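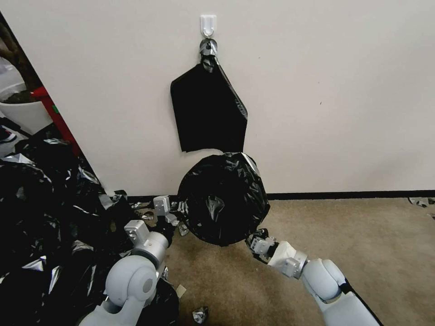
Renata Zawadzka tests adhesives for Stovgate, and most of the complaints that reach her desk concern load. The printed rating on a wall hook, she said, is a static figure taken on clean glass. Painted drywall behaves differently. "The glue holds the paint. Whether the paint holds the wall is a separate question." A black garbage bag knotted over a small white hook, with the bulk of it hanging just above the floor, is the sort of load she asks customers to think about before they pick a size.

Her standard test uses 500 grams on a fresh coat of latex, left for 37 days. Failures tend to start at the top edge of the pad, where peel stress is highest. "A longer prong moves the weight away from the wall," Zawadzka said. "You pay for that at the top edge."

She wipes the surface with alcohol, presses the pad for 30 seconds and waits a day before loading it - longer on paint that is still curing. Matte finishes gave her the worst results in March. She has not yet repeated the series on primer alone.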